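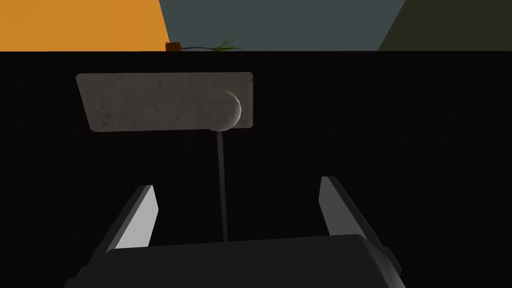 Figure 6-1. Simulation view from behind the gripper. Fingers open, handle of the paddle part between them.

6.4 Fault 308: Grip reported, part not held

This section is for the operator who receives fault 308 during a pick of a part with a thin handle. The fault exists in the simulation and on the real cell, and the number is the same in both. Please read the complete section before you press Reset.

What the fault means

The Multine controller has closed the gripper and has received the signal "grip complete". After this, the lift check did not find the weight of the part. The arm stops at the lift height and waits. The fingers stay under force. They do not open alone.

On the paddle part the cause is nearly always the closing width. The handle is thin and the head is wide. If the recipe was copied from another part, the controller expects to stop at the width of that other part. It sends "grip complete" too early, and the fingers have not reached the handle.

CAUTION: Under fault 308 the motor of the gripper still has power. Do not put your hand between the fingers, also when the arm stands completely still. A part which hangs on one finger can fall when the fault is reset.

Before you begin

You need the key for Teach mode and the recipe sheet of the part. If the fault came on the real cell, a second person must stand at the stop button during steps 1 to 5. This rule was added after the event at the Tirarholm site, which is described at the end of this section.

Clearing the fault

1. Turn the key to Teach. The lamp on the pendant changes from red to yellow.

2. Look at the fingers from outside the fence. If a part is hanging, place the foam tray under it with the long hook. Do not go in with the tray in your hands.

3. On the pendant, open Gripper, then Manual, and reduce the speed to 40 percent or lower.

4. Press Open and keep it pressed until the display shows the word OPEN. If you release the button earlier, the fingers stop where they are and you must begin step 4 again.

5. Move the arm up to the safe position.

6. Press Reset one time. Wait 60 seconds. The controller makes its own test of the force sensor in this time, and a second press will cancel the test without any message.

7. If 308 comes back directly after the test, the sensor has a problem and this section can not help you. Lock the cell and call service.

Correcting the recipe

8. Open the recipe of the part and find parameter 3408 (closing width limit). Compare it with the recipe sheet.

9. Type the value from the sheet. Do not estimate it from the screen. The simulation view shows the gripper from behind and above, and from this side it is difficult to judge the distance to a thin handle.

10. Save the recipe under a new name. The old one is needed for the fault report.

11. Load the new recipe in Calimlim, the simulation program, and run the pick there first. Stop the run with the fingers open at both sides of the handle, as in Figure 6-1, then continue in single steps.

12. Watch the handle while the fingers close. Both fingers must touch it. If only one touches, correct the approach position and not the width.

13. When the simulated lift has passed without fault, transfer the recipe to the cell and make the first real pick at the reduced speed from step 3.

Note: The other objects and the colored walls in the simulation belong to the standard practice room. They have no influence on parameter 3408.

Note: A dark handle before a dark table is hard to see on some monitors. Make the monitor brighter, or turn on View, Outlines.

What happened at Tirarholm

In December an operator cleared 308 with the Reset button only, without opening the fingers. The part was hanging on the edge of one finger. After the reset the arm continued to the place position at full speed and the part fell against the fence. No person was hurt — but the door of the fence had been open one minute before. The recipe was a copy, and 3408 had still the value of the older part.

Software from Nonditz delivered after this event asks "Fingers open?" before it accepts the reset. The question is only a text. The controller does not check your answer, so look at the fingers before you press Yes.

Reports of fault 308 go to Janelle Rivera, cell safety. Send both recipes, the old and the new, together with the log file.

Section revised 20 April 2023. Steps 2 and 6 changed.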